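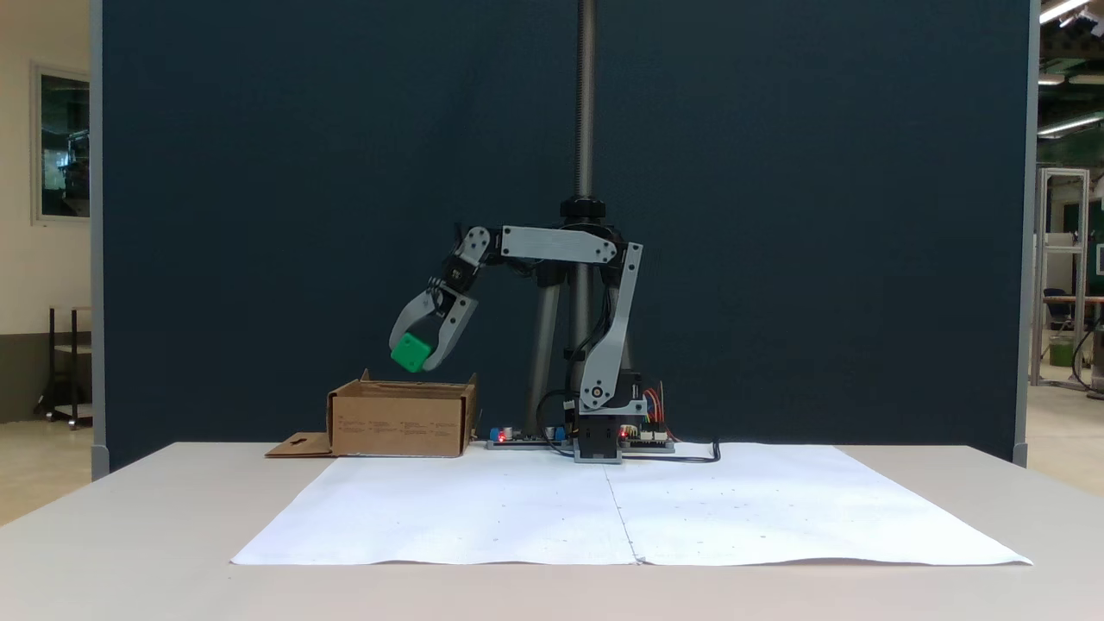
Folline Evening Classes | Packing & Storage Group

Notes for session two: boxes, flaps and what goes under them

Right, a few things I rushed through on Saturday. Most of you are decent at filling a box and pretty awful at getting ready to fill one (so was I, for years!), so I'm going to bang on about the getting ready.

Flaps first. Fold all four right back before anything goes near the box. Half-open flaps, like the ones on the cardboard box under the green cube, will catch your sleeve or the item, and then you're fishing about with one hand. If a loose bit of card is lying beside the box, decide now if it's a liner or rubbish. I keep mine for lining the bottom, even ones with a hole in.

Tape: I use the 50 mm Grillex. The narrow stuff is fine for parcels but I wouldn't trust it under books. One strip along the seam, one across each end, and press it down with your whole palm.

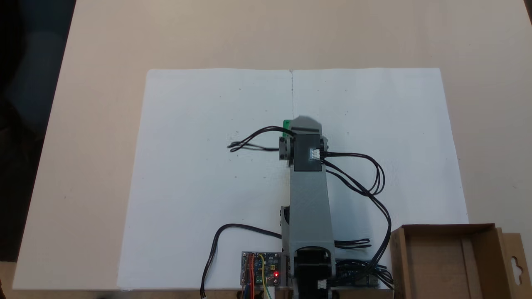

Covering the table is the bit people skip, and I really wish they wouldn't. White paper shows up every crumb, screw and dropped label, and you can write on it. You don't need it spotless either. The sheet on the beige table has tiny specks and little pencil marks on it, and a faint line down the middle, and I'd happily work on that all evening. I'd use a line like that as a divider: things to pack on the left, things I'm still dithering over on the right. Rissanen do a roll 33 metres long, or lining paper does nicely.

For next time, bring one box and whatever you've been putting off packing. We'll do labels, and I'll show you the Ruvetix inserts, which I love and which cost far too much.

Comments (3)

Does it matter which side of the lining paper faces up? Mine is shiny on one side.

Matt side up, or your pencil won't take.

Tried the left and right thing with the Christmas decorations. The right-hand pile is still on the table.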